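Clirkance Textile Services - Vacancies - Linen Room Attendant, Funthorpe site

Position: Linen Room Attendant (2 openings)
Department: Guest Accommodation, Linen and Laundry
Reports to: Linen Room Supervisor
Contract: Permanent after probation
Closing date: 27 August 2026

Clirkance supplies and maintains bed linen for short-stay accommodation. The Funthorpe site receives soiled linen from client properties, sorts it, sends it through the wash line and returns it folded, counted and tagged. The linen room sits between the finishing line and the loading dock. Attendants are responsible for everything that passes between those points.

Duties

Inspect finished sheets, duvet covers and pillowcases for stains, pulls, thinning and failed seams. Grade each item as reissue, rewash, repair or withdraw, and enter the grade in Cirnora, the stock system used at all Clirkance sites.

Fold to the client's specification. Fold dimensions differ between clients and are posted at each folding station. Items folded to the wrong specification are returned to the station and refolded before the cage is released.

Make up cages against the dispatch sheet. A cage that is short is held - it is not sent out with a note.

Record shrinkage on sample items at each stock check. Measurements are taken flat, after conditioning, along both warp and weft.

Carry out bed make-up checks at the Zwane property when the supervisor requests them. These checks cover sheet fit at the corners, drop at the sides and color consistency across a set.

Requirements

Previous work in a laundry, hotel housekeeping department or garment finishing room. Time spent in a hospital linen service is also accepted.

Ability to distinguish close shades under the inspection lamps. A short color-matching test is given at interview.

Ability to stand for most of a shift and to push loaded cages on a level floor. Lifting above shoulder height is not part of the job.

Basic keyboard skills. Training on Cirnora is provided in the first week.

Hours and pay

Shifts are 8 hours, with a paid meal break. Early and late shifts alternate. The rota is posted in advance and swaps are allowed with the supervisor's approval. Overtime is offered in July, when client demand is highest, and is paid at the enhanced rate.

Pay is set at Grade 2 of the site scale. Work shoes and tunics are issued by the company and laundered on site.

How to apply

Send a résumé and a short letter listing the types of linen you have handled. State which shift you could start on. References are taken up after interview. Applications go to Ifeoma Aliyu at the Funthorpe office.
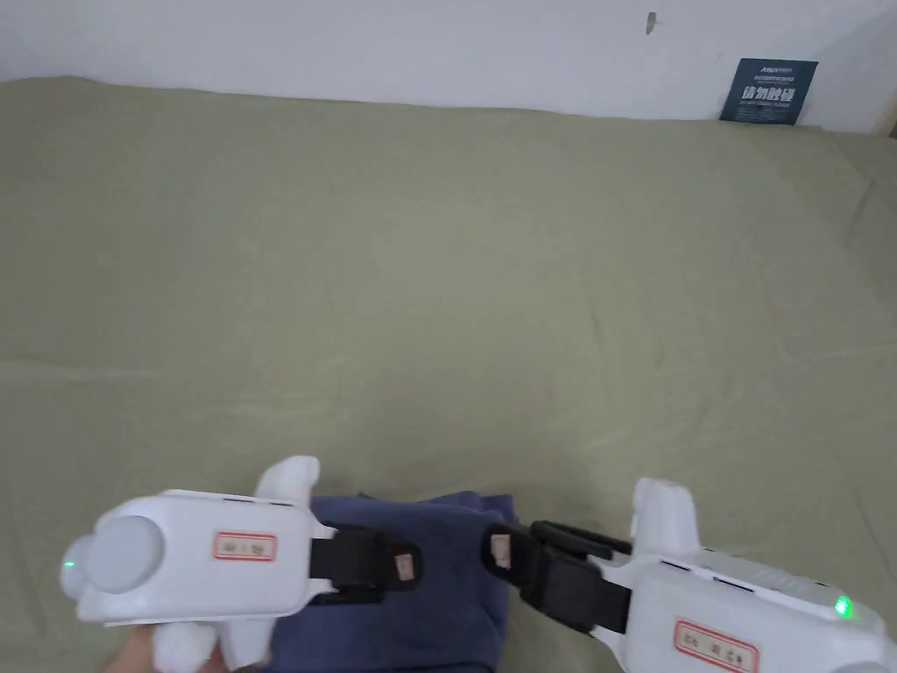
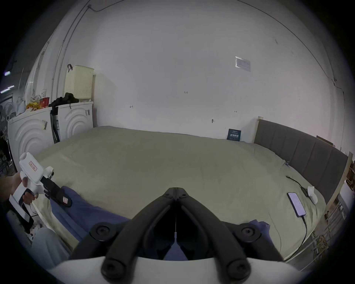 Comments

Ifeoma Aliyu: Several applicants have asked whether experience with table linen counts toward the requirement. It does, provided the work included inspection and grading. Please say so in the letter - the résumé alone often does not show it. Pressing only, with no inspection, will be considered for the finishing line but not for this post.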